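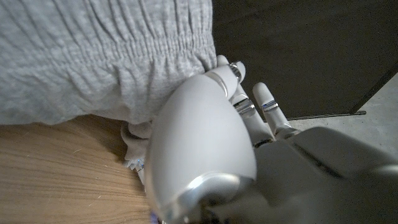 Sorndale narrows margin range as hedge book is extended

Sorndale, the listed household textiles group, has extended its cotton and currency hedges into the second half of its financial year and narrowed its guidance for operating margin, according to a trading statement released before the market opened.

The shares fell in the first hour of trading and recovered most of the loss by noon. Volume was above the recent daily average, with much of it going through in the opening auction.

The company now covers 58 per cent of its expected cotton purchases for the coming two quarters, against 35 per cent at the same point last year. Cover is held mainly in fixed-price supply contracts, with the remainder in listed futures. The statement gave no average price for the contracts. It said only that the blended cost was "modestly below" the level assumed in the April budget.

Foreign exchange cover has been lengthened on the same schedule. Sorndale buys most of its yarn in dollars and reports in sterling, so a weaker pound raises its input costs with a lag of four to five months. The group uses forwards for the first two quarters and a smaller layer of options beyond that. Option premiums are charged through finance costs and do not affect the operating line. 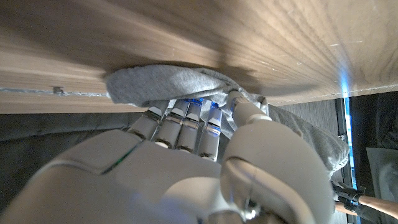 Light grey cloth against a wooden surface.

Net debt and working capital

Net debt at the period end was £2,277 million on the company's own measure, which excludes lease liabilities. Including leases, the figure was £3,546 million. The gap between the two has widened as warehouse space was added, and several holders have asked for the second number to be given equal prominence in future statements.

Inventory days rose. Management attributed this to earlier delivery of autumn ranges and said that the effect would reverse before the year end. Payables rose by a smaller amount, leaving a net outflow on working capital in the period. Capital spending was in line with plan.

The main covenant is tested twice a year on net debt to EBITDA, using the measure without leases. Sorndale said it expected to remain within the limit at the next test date but did not give the forecast ratio. The revolving credit facility was partly drawn at the period end and matures in just over three years. No bonds fall due before then.

Ekkachai Chaiyaporn, credit strategist at the research house Stitinov, said the extension of the hedge book reduced the risk of a margin surprise but also limited the benefit if cotton continued to fall.

"They have bought certainty at a point when the forward curve is pricing in lower costs," he said in a note to clients. "If spot follows the curve down, competitors with less cover will reprice first. Sorndale will be looking at the gap for two quarters before its own contracts roll."

Stitinov left its view on the group's debt unchanged at neutral. The note puts more weight on the inventory figure than on the hedges - a second consecutive rise in stock days would, on its model, absorb most of the free cash flow expected in the year. It also points out that the narrower margin range has been cut at both ends, leaving the midpoint where it was.

Sector reaction

Shares in Luangrath, the closest listed peer, were little changed. Luangrath runs a shorter hedging programme, usually one quarter ahead, and has tended to report more variable gross margins as a result. It is due to update the market next month. Rilla, the smaller home and nightwear retailer, slipped in thin trading after a broker trimmed its volume estimates for the sector.

Options activity in Sorndale was heavier than usual on both sides. Implied volatility on the nearest expiry dropped after the statement, as is normal once a scheduled release is out of the way, while the longer-dated contracts hardly moved. The skew between puts and calls remains steeper than it was at the start of the year, so downside protection is still relatively expensive for holders who want to keep a position through the full-year results.

Short interest in the stock has eased over the past two months, though it is still above that of Luangrath. Borrowing costs are low and there is no sign of a shortage of stock to lend.

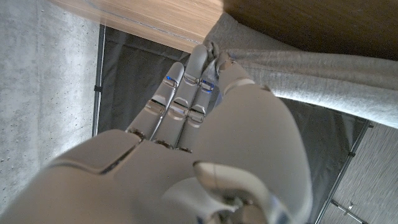 What to watch

The next scheduled release is the full-year statement. Three items are likely to matter for the shares: the average price on the extended cotton contracts, the inventory position once autumn ranges have shipped, and any change to the definition of net debt. The company has said that it is reviewing its reporting measures with its auditors and will set out the outcome alongside the results.

Dividend policy was not mentioned in the statement. The current policy is to pay out between a third and a half of adjusted earnings, and the interim payment was at the lower end of that band. A final dividend on the same basis would be covered by free cash flow only if the working capital outflow reverses as management expects.

For the debt, the spread on the longest outstanding bond was marginally tighter by mid-afternoon. Dealers described trading as light, with small buying from domestic accounts and no large sellers. The shorter issue was unchanged.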